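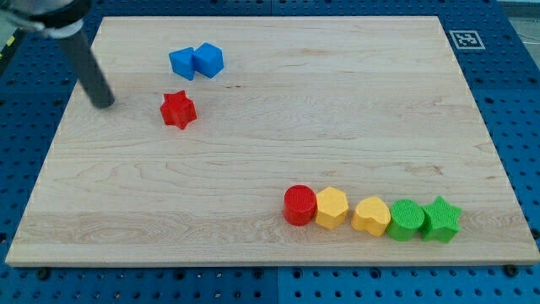
Take-Home Doses of Buprenorphine: Frequently Asked Questions

2026-02-21 | By Miyuki Honda

Filed under: Outpatient Treatment > Patient Questions

These answers apply to patients enrolled at the Preltley outpatient clinic. Other clinics set their own rules, and state law may add more.

When can I start taking doses home?

Most patients leave with a short prescription after the first visit. The length depends on your intake exam, your other medicines, and whether you have a safe place to store the film or tablets. The prescriber makes the decision and writes it in your chart.

How long does each prescription last?

The first one covers 4 days. After two kept visits it can be extended to one week, and later to 29 days. A missed visit does not send you back to the start, but the next prescription will usually be shorter until you have been seen again.

How should I store the medicine at home?

Keep it in its original packaging, in a locked box, out of reach of children and pets. A bathroom cabinet is not a locked box. A single film can stop a small child's breathing. If a child may have taken any amount, call 911 right away, even if the child looks well.

How do I take the film?

Wet your mouth with water first. Place the film under your tongue and leave it until it has dissolved completely. Do not chew or swallow it. Do not eat or drink while it dissolves. Afterward, take a sip of water, swish it around your teeth, and swallow. Wait one hour before brushing.

What if I miss a dose?

Take it when you remember, unless it is nearly time for the next one. Do not double up. If you have missed more than one day, call the nurse line before restarting. If you have used fentanyl or another opioid in the meantime, say so on the call. Taking buprenorphine too soon after another opioid can bring on sudden withdrawal.

What happens if my medicine is lost or stolen?

Call the clinic the same day. Early refills are reviewed one at a time by Suha Farah, the nurse manager. A police report is useful for a theft but is not required for the review.

Will I be asked to bring my medicine in?

Possibly. The clinic may call and ask you to bring in your remaining films or tablets with the wrappers. You have until the close of the next business day. Keep used wrappers until your next visit.

Can I drink alcohol or take sleeping pills?

Alcohol, benzodiazepines, and other sedatives can slow breathing when combined with buprenorphine. Give the prescriber a full list, including anything bought without a prescription. Do not stop a prescribed benzodiazepine on your own; stopping suddenly can cause seizures.

Should I have naloxone at home?

Yes. Every patient is offered 2 doses of nasal spray at intake. Show the people you live with where it is kept. Replace it when it is used or expires.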